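Plant a Pear for Somebody Else

Every November I get a little carried away about pears. My family knows to expect it. Apples get the festivals, the hayrides and the cider donuts, and pears sit in a bin by the grocery store door, hard as doorknobs, waiting for someone to give them a chance. I think they're the best fruit we can grow in this part of the country, and I think a lot more of us should be growing them!

My own case started with a house on the Brovside road. The last owners had left a pear tree by the shed, over 40 years old, tall and badly pruned, and for two falls I picked the fruit when it looked ready and ate it when it felt soft. It was awful. Gritty at the core, brown in the middle, no taste to speak of. I was pricing chainsaws when my neighbor Sylvain Ferrand leaned over the fence and told me I was picking too late.

I didn't believe him (who picks fruit before it's ripe?) but I tried it. You lift the pear until it hangs sideways, and if the stem lets go from the branch, you take it. Then it goes in the refrigerator for a few weeks, and after that onto the kitchen counter for 4 days or so, until the neck gives a little under your thumb. The first one I ate that way ran down my wrist to the elbow, and I stood at the sink and ate two more.

The usual complaint is that pears are too much trouble. You have to wait for them, and then they're all ready at once. Well, yes! I like that about them. We've gotten used to fruit that is the same in March as it is in October, and a pear still makes you pay attention. You check the bowl in the morning. You change your dinner plans because the pears are ready and the cheese is already in the house.

They're generous trees, too. In a good year mine fills 8 big boxes, far more than we can eat, and the extra goes up and down the road. People who swore they didn't care for pears have come back with the empty bag.

Then there's the long view, the part I get most worked up about. A pear tree on full-size roots is slow. You may wait years for a real crop, and a healthy one can easily outlive the person who dug the hole. The old farm at Tiongson has a row that people say is 125 years old, and it still bears. Whoever planted those trees could have put in something quicker, and I'm so glad they didn't.
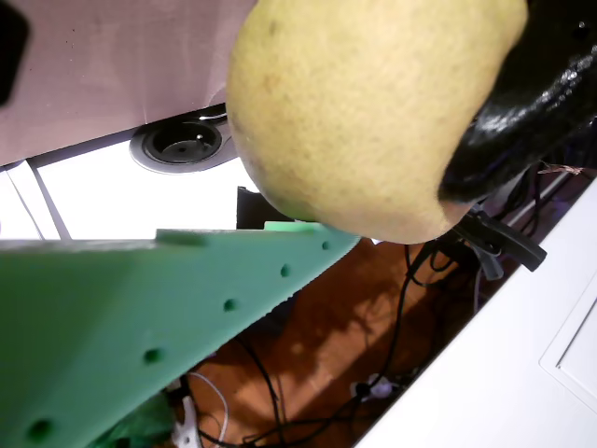

Where to put one

You need less room than you think. A tree on dwarf roots will do fine in a small yard, or flat against a sunny wall if you enjoy tying things to wires. Most pears need a second variety close by for pollen, so talk to whoever lives next door and split the job. Sylvain has his tree and I have mine, and the bees take care of the rest.

I'd also love to see towns plant them. The strip behind the Flistness library is mowed grass from end to end, with full sun and decent soil, and a short row of pears would look wonderful there in bloom. Yes, some fruit will drop, and yes, there will be wasps. Let people come and pick, and rake up what's left. I'd bring my own rake.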